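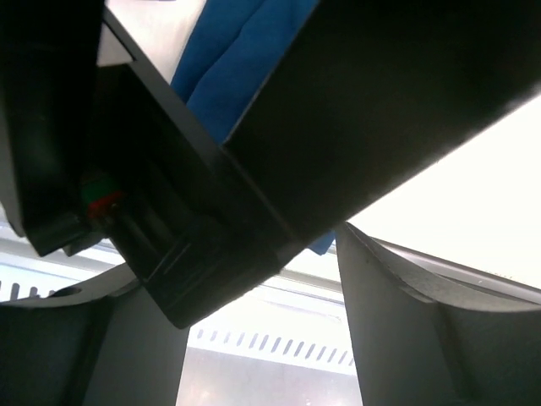 Blue cloth at the Flurkano gripper, seen from the wrist. Both gray fingers are in view.

Flurkano wrist kit – gallery

Welcome to the gallery of our wrist kit. We are a small workshop in Pradley, and we make the Flurkano for laundries and textile rooms that already own a robot arm and want it to handle soft things. Cloth is difficult work. It folds when you do not want it, and it hides its own corners. For this reason we show the view from the wrist, the same one that your operator will have on the screen.

About the picture

The two fingers stand facing each other with the gap open between them. Please look at the edge of the right one. The curved cutout is easy to see from this side, and many customers ask us about the shape before they order.

The cloth is at the top, with folds and creases, against the black body. A small corner of it comes out again under the lower edge. Corners like this one are what we talk about most in our training day.

The background is very bright. If your hall has strong light also, write this in the order form, and Hưng Khúc will send you the settings we use for exposure.

What is in the kit

One wrist camera with cable, one pair of fingers, the mounting plate and a printed guide. The complete kit weighs 826 grams. Spare fingers are sold in pairs and delivery takes some 3 weeks.

Price and trial

The kit costs 900 euros without tax. You can also rent it for two months first, and the rent is taken off the price if you keep it. Mendes, our partner for service, does the installation when you do not wish to do it alone.

For a trial with your own towels or sheets, please write to Remedios Tolentino before the end of February. Send us a few pieces of your cloth with the letter – used ones are better than new.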